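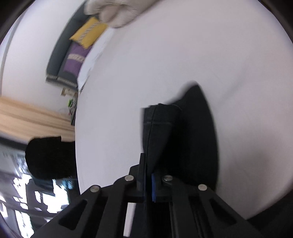 Uma leitora me escreveu dizendo que já desistiu de roupa preta, que compra, lava duas vezes e a peça vira um cinza triste, e queria saber se o problema era o sabão. Pode ser, mas aposto primeiro na temperatura e no excesso de tudo — sabão demais, roupa demais, sol demais.

Início | Casa | Roupas | Costura | Contato

27 de outubro de 2019, por Blog Rilleo

Eu lavo as minhas escuras assim desde fevereiro e estou bem contente (tenho uma camiseta de algodão que ainda passa por nova!).

Separe de verdade. Preto com marinho pode, preto com toalha bege jamais, a menos que você goste de catar fiapo. Esvazie os bolsos, feche os zíperes e vire tudo do avesso. Dá preguiça, eu sei, mas o atrito gasta o lado que fica para fora, e é melhor que seja o de dentro.

Água fria. Na minha máquina a opção mais baixa é 20 graus e é nela que eu fico, no ciclo delicado de 28 minutos. Se a peça tem mancha de gordura, trato a mancha antes, com uma gotinha de detergente neutro e o dedo mesmo, e deixo descansar enquanto faço o café.

Sabão líquido, sempre. O em pó às vezes não dissolve direito na água fria e deixa aquelas marquinhas esbranquiçadas. Eu uso metade da medida da tampa e ninguém aqui em casa reclamou ainda. Amaciante eu larguei de vez. E nada de encher o tambor até a boca: a roupa precisa de espaço para se mexer.

E o vinagre? Tem gente que jura que fixa a cor. Eu testei e não vi fixar nada em tecido já tingido, mas ajuda a tirar resto de sabão. Ponho três colheres de sopa do branco no compartimento do enxágue, só de vez em quando, e nunca, nunca junto com água sanitária.

Para secar, sacuda bem cada peça e pendure na sombra, ainda do avesso. Malha pesada eu estendo deitada, senão o ombro fica com aquele bico do cabide. Secadora só em emergência e no morno.

Na hora de passar, ferro pelo avesso, ou com um pano fino por cima, porque preto passado direto ganha brilho. Para a peça que já desbotou, existe o tingimento em casa, na panela — funciona melhor em algodão e viscose, e pega bem mal em poliéster. Confira a etiqueta antes de comprar a tinta. Fica para outro post, que esse assunto rende e eu ainda estou com a panela de molho.

Anterior | Próximo | Voltar ao topo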